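# The long way round a small block

Aurelia Prantl's planner used to fail in a way that took her most of a winter to understand. It would pick a push, carry it out, look again and pick the same push. The arm at Erholm could spend a whole afternoon nudging one piece back and forth.

The software is called Tania. It takes a written instruction and the latest camera view, and sends the arm a short move. It has no gripper to work with, only a rod, so everything has to be slid into place. Pushing is harder to plan than lifting. A block turns as it slides, and it may take its neighbour along.

Prantl's first version planned the full route before moving. Rahel Danzer, who joined from Grabner, threw that out. Her version plans 2 seconds ahead, acts, and plans again.

"You can be wrong for a very short time," Danzer says. "That's all we changed."

They also changed the logging – each move is now stored with the view that led to it, so a bad push can be replayed at the desk. There are 700 such moves in the test set. A new build has to match or beat the old one on 90 per cent of them before it goes near the arm.
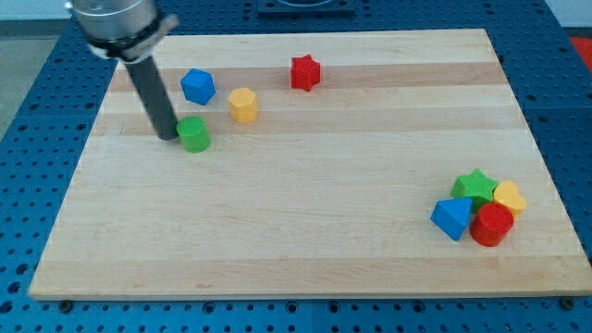
**SIKVILLE, May**

Pieces that touch are still the weak point. With the red cylinder up against the green star and the yellow heart, Tania has to decide where one block ends and the next begins. The green cylinder, standing clear by the tip of the rod, is a much simpler case.

Danzer wants the planner to break up a group before it tries to sort it. Prantl would sooner fix the perception code first, and that work is booked in for the summer.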